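Proceedings archive > Manipulation > Contact-rich tasks > Section 4

4. Comparison of Wrist and External Views in the Drawer Task

4.1 Setup

The drawer task was run entirely in simulation. The arm and gripper models were the same as in Section 3, and only the camera input and the low-level controller were changed between conditions. Two camera conditions were compared. In the wrist condition the policy received a single view from a camera attached near the gripper. In the external condition it received a single view from a camera fixed in the room, placed so that both the cabinet and the end of the arm stayed in view for the full travel of the drawer. Image resolution and frame rate were equal in both.

Each camera condition was paired with two controllers. The first, referred to as Unon, is a position controller with a fixed gain. The second, Pastley, is an impedance controller with low stiffness along the pull direction and high stiffness across it. This gives four configurations. Each was run for 100 episodes with the same set of random seeds, which fixed the pose of the nightstand and the starting pose of the arm.

An episode was scored as a success when the drawer passed a set fraction of its full travel within 12 seconds and the fingers were still in contact with the handle at that point. Episodes in which the drawer was opened by friction against its top edge were scored as failures – an earlier version of the scoring script let these through, and the results from it have been discarded.

4.2 Views available to the policy

The two views carry different information. Close to the furniture, the wrist view resolves the edges of the opening and the position of the fingertips, but it gives little indication of how far the drawer has moved. The external view shows drawer travel directly, while the contact between finger and handle takes up only a small part of the image.

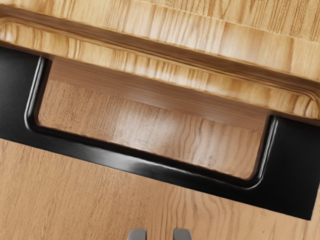
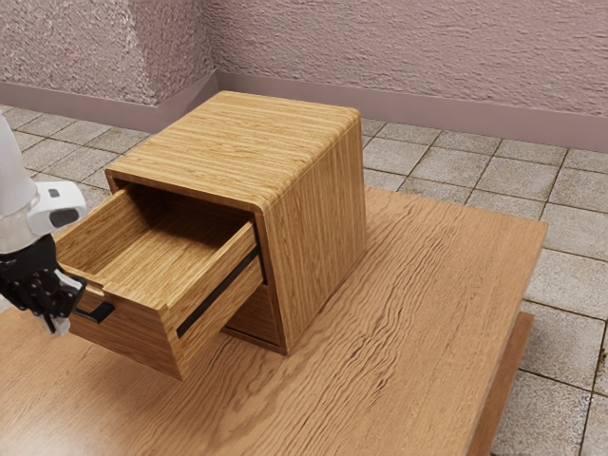

Figure 6. Rendered views from the drawer task. First image: close view with the two gripper fingertips at the lower border. Second image: wider view of the nightstand with the top drawer open and the gripper at the handle.

4.3 Results

With the Unon controller, the wrist condition succeeded in 53 of 100 episodes. Most of the failures occurred during the pull and not during the approach. The fingers reached the handle, closed, and then lost contact as the lateral error built up. A fixed gain leaves no room for the small rotation of the hand that the slide requires when the initial grasp is off center. The external condition with the same controller did worse on the approach and better on the pull, and the two effects did not cancel out.

Replacing Unon with Pastley reduced slip in both camera conditions. The gain was larger for the wrist view. We attribute this to the fact that a compliant pull tolerates a policy that cannot see drawer travel, provided that the grasp itself is well placed. Under the external view, the remaining failures were mainly grasps that closed in front of the handle. These are perception errors, and the choice of controller has little effect on them.

A further 11 seeds were set aside before scoring. In these, the nightstand was generated in a pose from which the handle could not be reached without a joint limit violation. The same seeds were removed and replaced in all four configurations, so the comparison remains paired.

4.4 Sensitivity to surface appearance

Wood grain was a concern. When furniture and support surface have similar color and texture, edges between them are weak, and a policy may rely on the dark parts of the drawer front instead. We repeated the wrist condition with the Loureiro texture set, which assigns unrelated materials to the cabinet and to the surface under it. Approach failures fell slightly and pull failures were unchanged. The effect was smaller than that of the controller, and texture was not varied in the remaining experiments.

No attempt was made to combine the two views. A fused input would likely help, but it would also hide the dependence on the controller that this section is meant to isolate.

Comments (3)

Róisín Hennessy: Was the stiffness across the pull direction tuned separately for each camera? If so, the paired comparison in 4.3 is weaker than stated.

Declan Kavanagh: One value for both, set on the external view in January and then left alone. It should be in the appendix and I will check that it is.

widport_lab: We see the same slip pattern with a fixed gain on cabinet doors, though there it starts earlier in the motion. Would be glad to compare seeds.

Contact the authors | Copyright retained by the authors | Back to top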